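Clamstead to replace old water pipes in Greenberg district

The town of Clamstead will begin to replace the water pipes under the residential streets of Greenberg in April, the town office has announced. The work is expected to last until the start of the school holidays.

The present pipes were put in the ground in 1963 and are made of cast iron. In the last years they have broken many times, and residents have often complained about low pressure in the morning and brown water after each repair. The new pipes are made of plastic and will have a total length of 1450 meters.

The contract was given to Gravard, a company that already did similar work near the Flemaveo market. According to the town office, its crews will open only one short part of the street at a time, so that people can still reach their homes on foot. Cars must be moved from the curb before 7 in the morning on working days. Notices will be put in mailboxes 2 days before the work comes to each part.

Water will be turned off between 9 in the morning and 3 in the afternoon on the days when houses are connected to the new line. The office asks residents to fill some bottles the evening before – especially families with small children or sick persons at home. A water truck will also stand at the corner next to the pharmacy.

The project serves 1365 households. They will not pay for the connection up to the meter, but pipes behind the meter remain the duty of the owner. Owners who wish to change these at the same time can ask for a price at the town office, where the plans are also on display during the opening hours.

After the work, the asphalt will be repaired along the full width of the street. Garbage collection stays on the usual days, but bins should be brought to the nearest open corner.
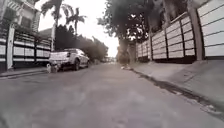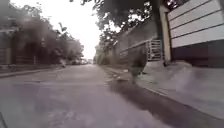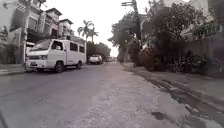
Street views, Greenberg district.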